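Old Towers, Second Round

The parts bench at Flelley will be open again through the fall, and the first job is the row of desktop towers that came in over the summer. Hubert Pietrzak is running it with Raquel Aguiar. Anyone who can hold a screwdriver is welcome to join them.

The order of work is the same as in July. Side panel off, power cord out of the room, then the memory and the processor. Empty memory slots get their latches left open so the next person can tell at a glance.

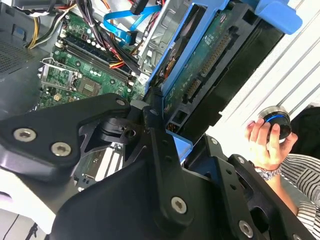

Processors go straight into the padded trays, one to a space, with the case number on a slip of paper beside it. Please do not stack them. Jadwiga Sadowski found two with bent pins last time, and neither could be saved.

Leave the cables for last. Most of them are still good, and it is easier to see where they run while the board is in place. SATA cables go in the blue crate whatever their color. Power supplies stay in the case until Khalil Bataineh has tested them – he has the only tester.

Coin-cell batteries are a separate matter. They come out of every board, get a strip of tape over both faces, and go in the jar by the door. The jar is emptied when it is full.
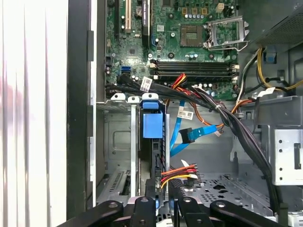
WORKSHOP NOTES

The inventory now stands at 316 parts, counting everything shelved before the break. Memory is sorted by type and is the section most people ask about. Boards with a bare socket should be bagged with a socket cover on, and covers are in the top drawer.

Barbara Śliwiński is looking for antistatic bags in the larger size. Bring any you have at home, used ones included.

Recent items
Kołodziej shelving is up
Mundo swap table: what to bring
Labels for the small drawers

Questions about the bench: ask Hubert or Raquel
© 2019 Flelley Newsletter
Back to top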